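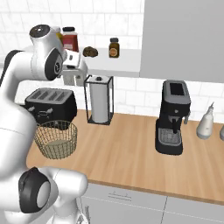
Section 4 covers kitchen chores. Read it before you promise anyone a robot that cleans up after breakfast. Short version: Plaler can do some kitchen jobs, part of the time, if the counter is set up the way we say. The shelf job is the one to start on. Few items, most standing or lying in the open, with tile behind them. The tall red spice container is an easy first target, the lumpy brown thing next to it is not (round, uneven, no good place for the fingers). Leave the wire basket near the front of the counter, toaster behind it. Don't start with the paper towels.

Overview | Setup | Kitchen jobs | Shop jobs | Faults | Index

4.1 WHAT IT CAN DO TODAY

Pick and place, one item, known spot: yes. Ieva Paju ran the shelf-to-counter job 386 times in the Nakby simulated kitchen and got 300 clean finishes. The rest were drops, stalls, or items set down on their side. Fine for a test. Not fine if you were hoping to leave the room.

Wiping: poor. It moves a cloth. It doesn't know if the counter is clean.
Making coffee: no. Pushing a button is not the same as making coffee, please stop asking the help line.
Loading toast: sometimes. Thin slices bend.
Shop floor, bin to bin: better than any kitchen job, see Section 5. Same parts every time, same place every time. Kitchens don't work like that.

4.2 BEFORE YOU START

1. Load the kitchen layout. Use the Sakalauskas file, not the old Plullitz one. Plullitz has the shelf 5 cm too low and the hand will hit it.

2. Set arm speed to 80 or lower. That's percent of full speed. Lower is better for glass.

3. Check the shelf list on screen against what is realy on the shelf. Jars with lids and cans go in as "firm." Bread, fruit, anything lumpy goes in as "soft."

4. Bring the open hand to the ready point. In front of the shelf, fingers down, nothing held.

CAUTION: Ready point must be clear of the upper cabinet. If somebody has moved the base, redo step 1 from the beginning. Do not nudge the arm over by hand and carry on.

4.3 FIRST JOB: SHELF ITEM TO BASKET

5. Pick a firm item. Tap it on the screen list, then tap BASKET.

6. Press RUN. Watch the first move all the way through. Thumb on STOP.

7. The hand should come down over the item, close, lift, wait, then travel. No wait = grip check is off. Stop and turn it on (Menu > Hand > Check).

8. Let it release low. A drop from the rim of the basket counts as a fail in the log, even if the thing lands inside.

NOTE: Wire baskets are hard. The arm's cameras see through the mesh and may read the far side as the near side. If the hand keeps missing the opening, tap the rim on the screen at four points and save.

Repeat with soft items only after the firm ones go well. Expect worse numbers. Dzintra Rimkutė's advice from the January trials, copied from her notes: "Go slow on bread. If it squashes the roll it will report success."

She's right, it will. The grip check feels pressure, nothing else.

4.4 MOVING TO THE BIG COUNTER

More room, longer reaches, more to knock over. Sink in the middle of it all, more or less. Do not run this part until 4.3 goes through without help.

9. Mark the sink as a no-place zone. The dark basin confuses depth, and the arm will try to set things down on a surface that isn't there.

10. Mark the faucet too, full height, including the arc of the spout. People mark the base and forget the top.

11. Give the plant a wide margin. Spiky leaves don't show up well and the arm will brush them on the way to the bowl.

12. Check the elbow as well as the hand. On long reaches the hand is nowhere near anything and the elbow is the part doing the damage.

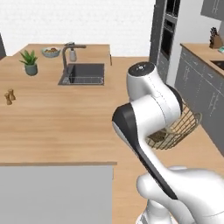 4.5 IF A JOB FAILS

Item not found: look at the list again. Usually somebody moved it. Small things behind bigger things will not be found at all.

Arm stops halfway: out of reach, or a zone is in the way. Shrink the zone a little. Don't delete it.

Hand closes on air: item is lower or farther back than the list says. Rescan the shelf.

Same failure three times: stop for the day and send us the log. Runing it again won't teach it anything, this version does not learn between jobs.

CAUTION: Knives. Not supported, in a block or out of it. Mark the whole block as no-go and leave it marked.

Next: Section 5, Shop jobs

Plaler User Guide, rev. 8 December 2019 | Contact | Copyright Plaler | Back to top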